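인쇄
이메일로 보내기

3. 염색 직물의 색 변화와 보관 조건

3.1 조사 대상과 자료

이 절에서는 린트베르크(Rindberg) 지역의 가정에서 쓰던 청색 계열 직물이 보관 중에 어떻게 변색되는지를 다룬다. 조사 대상은 벨라우(Wellau) 직물 자료실이 소장한 직물 114점이다. 가장 이른 것은 1870년의 기록이 붙은 침대보이고, 나머지는 대부분 그 이후에 제작된 식탁보, 커튼, 이불잇이다. 자료실의 대장에는 기증자의 이름과 입수 경위가 적혀 있으나 염료에 관한 기재는 드물다. 염료의 종류는 상인의 장부와 남아 있는 염색 공방의 처방집을 대조하여 추정하였다.

처방집은 두 권이 전한다. 첫째 권은 쪽 염색만을 다루고, 둘째 권은 합성염료가 들어온 뒤의 처방을 함께 싣고 있다. 둘째 권에는 같은 색 이름이 서로 다른 처방에 되풀이해 나온다. 예를 들어 '연한 하늘색'이라는 항목은 세 군데에 나오는데, 염욕의 온도와 담그는 횟수가 모두 다르다. 따라서 색 이름만으로 염료를 판별하는 일은 피하였다. 콘세이상(Jussara Conceição)은 선행 연구에서 색 이름을 분류 기준으로 삼았으나, 본고에서는 이를 참고 자료로만 사용한다.

3.2 측정 방법

색은 표준 광원 아래에서 분광측색계로 측정하였다. 직물마다 빛을 받은 면과 접혀 있던 안쪽 면을 따로 재고, 두 값의 차이를 변색 정도로 보았다. 주름이 깊은 직물은 측정 전에 수평대 위에서 하룻밤 펴 두었다. 다림질은 하지 않았다. 열을 가하면 일부 합성염료의 색이 일시적으로 변하여 측정값을 신뢰하기 어렵다. 직물의 바탕색은 보라 기운이 도는 연한 청색에서 짙은 남색까지 걸쳐 있으며, 그림 4는 그중 연한 쪽의 색조를 보여 준다.

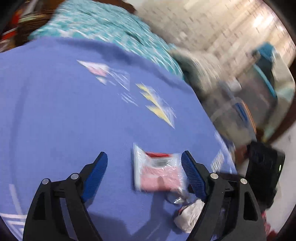
그림 4. 보라 기운이 도는 연한 청색 천.

접어서 보관한 직물은 왜 접힌 선을 따라 먼저 바래는가?
접힌 선은 바깥으로 도드라져 빛과 공기에 더 많이 노출되고, 섬유가 꺾인 채 마찰을 받아 표면의 염료가 먼저 떨어져 나간다.

이 현상은 쪽으로 염색한 면직물에서 특히 뚜렷하였다. 쪽은 섬유 속 깊이 스며들기보다 표면 가까이에 머무르는 성질이 있어 마찰에 약하다. 반면 합성염료를 쓴 것으로 추정되는 직물에서는 접힌 선과 주변의 차이가 작았고, 빛을 받은 면 전체가 고르게 옅어지는 경우가 많았다. 두 유형이 한 직물에 함께 나타난 사례도 있다. 보언(Bowen) 가에서 기증한 커튼은 아랫단을 덧댄 것으로, 본판은 선을 따라 바랬고 덧댄 천은 면 전체가 옅어졌다. 덧댄 부분의 실은 본판보다 가늘며 바느질 방식도 다르다.

3.3 보관 환경

자료실은 두 곳의 수장고를 사용한다. 본관 수장고에는 창이 없고, 버크빌(Berkville) 분관의 수장고에는 북쪽으로 난 창이 하나 있다. 조사 대상 가운데 79점이 본관에, 나머지가 분관에 있다. 분관의 직물은 평균 변색 정도가 더 컸으나, 이 차이를 창의 영향만으로 설명할 수는 없다. 분관에는 오랫동안 가정에서 사용된 뒤 기증된 직물이 많고, 입수 당시의 색에 관한 기록도 남아 있지 않다.

습도는 8월에 가장 높았다. 드미트리우(Marichka Dmytriv)가 정리한 수장고 일지에 따르면 분관에서는 이 시기에 선반 아래 칸의 직물을 위 칸으로 옮기는 일이 관례였다. 옮긴 날짜는 적혀 있지만 어떤 직물을 옮겼는지는 적혀 있지 않아, 개별 직물의 이력을 복원하는 데에는 한계가 있다. 포장재도 일정하지 않다. 중성지로 감싼 것과 무명천으로 감싼 것이 섞여 있으며, 일부는 기증자가 쓰던 종이 상자에 그대로 들어 있었다.

종이 상자에 보관된 직물에서는 상자 벽에 닿은 부분이 누렇게 변한 예가 확인되었다. 이 부분의 측정값은 염료의 퇴색과 바탕 섬유의 황변이 겹친 결과이므로 통계에서 제외하였다. 제외한 측정점의 위치와 값은 부록의 표에 따로 실었다.

인쇄 | 이메일로 보내기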